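4. Puesta en servicio del puesto de clasificación Condero

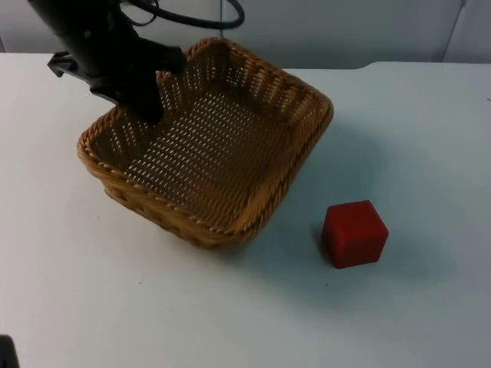

Figura 4. Brazo sobre la cesta de mimbre, con la pieza roja en la mesa.

4.1 Destinatarios
Esta sección se dirige al personal de preparación de pedidos de Jundness que pasa del trabajo manual al puesto automatizado. Los operarios dejan de trasladar piezas a mano y asumen la supervisión del ciclo, la reposición de la mesa y la retirada de cestas. La categoría profesional y el turno no se modifican.

4.2 Preparación
1. Despeje la mesa y coloque la cesta plana sobre la superficie, dentro del alcance del brazo.
2. Compruebe que la cesta está vacía.
3. Deposite la pieza de prueba fuera de la cesta, dejando una franja libre entre ambas.
4. Verifique que el cable del brazo no roza la cesta ni cuelga sobre la zona de trabajo.
5. Abra el programa Irkix y seleccione la velocidad de aprendizaje (50 %).

NOTA: Si se sustituye la cesta por otra de distinto tamaño, repita la calibración del apartado 3.

4.3 Primer ciclo
1. Sitúese fuera de la zona marcada en el suelo.
2. Pulse Inicio y observe 7 ciclos completos sin intervenir.
3. Anote en el registro las piezas caídas o mal depositadas.
4. Tras 3 fallos consecutivos, detenga el puesto y avise al responsable de línea.

PRECAUCIÓN: No introduzca las manos en la cesta mientras el brazo esté habilitado, aunque parezca detenido. Pulse antes la parada de emergencia.

4.4 Organización del trabajo
Cada operario habilitado atiende un solo puesto durante su periodo de adaptación. La decisión de detener el equipo corresponde a quien lo supervisa y no requiere autorización previa. Los datos del registro se emplean para ajustar el equipo; no se utilizan para evaluar el rendimiento individual.

Las consultas sobre formación se dirigirán a Yiran Feng, coordinación de procesos, nave Xie. El próximo grupo de habilitación comienza en agosto.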